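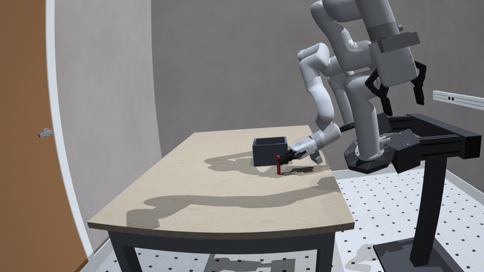
Can a robot tidy up yet?
24/02/2026

Home | News | Workshop | Back issues | Contact

Readers keep asking when a machine will clear the kitchen table for them. The short answer from the Mestby group is not this year. Their project, Nisside, has two arms practicing one chore in simulation: get hold of a small red piece and put it in an open box. It is the dullest part of tidying, and it comes up all day long, at home and on a packing bench.

A simulated room is cheap to work in. Nisside can run 2000 tries without a dented gripper, and the table can be reset in a moment.
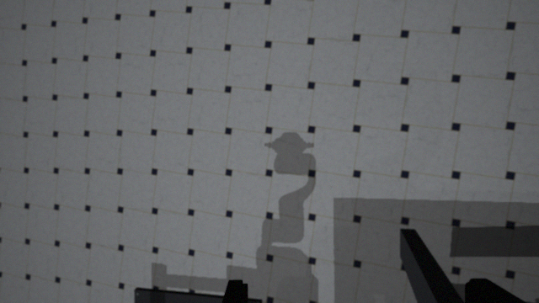

The trouble starts when the job moves to a real bench. Small parts slip, lighting changes, and people leave mugs in the way. Platdale, the packing shop that wants the system, handles 442 different parts, and plenty of them are soft or oddly shaped. A person learns a new one in a minute or two. The arms need far longer - and someone has to set them up first.

Platdale plans a bench trial in November with 3 kinds of part. Folding laundry and loading a dishwasher are not on the list.

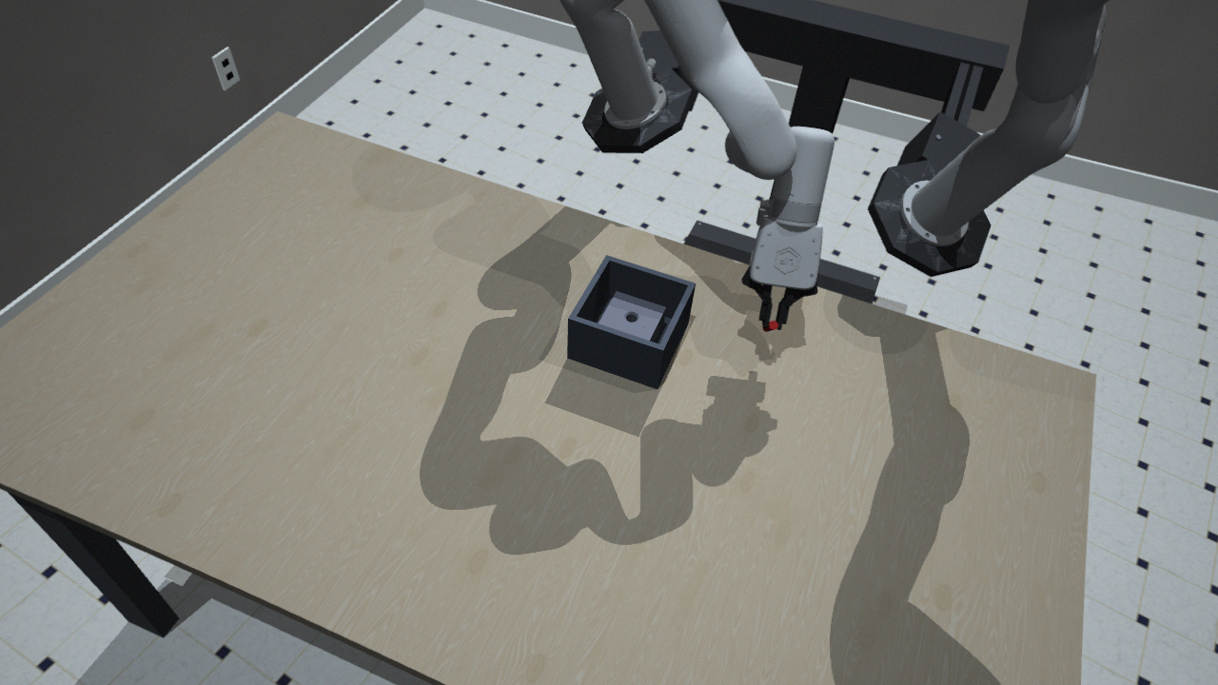 Nisside simulation: gripper at the red piece, box nearby.

Contact the newsletter desk | © 2026 Mujić Workshop News | Back to top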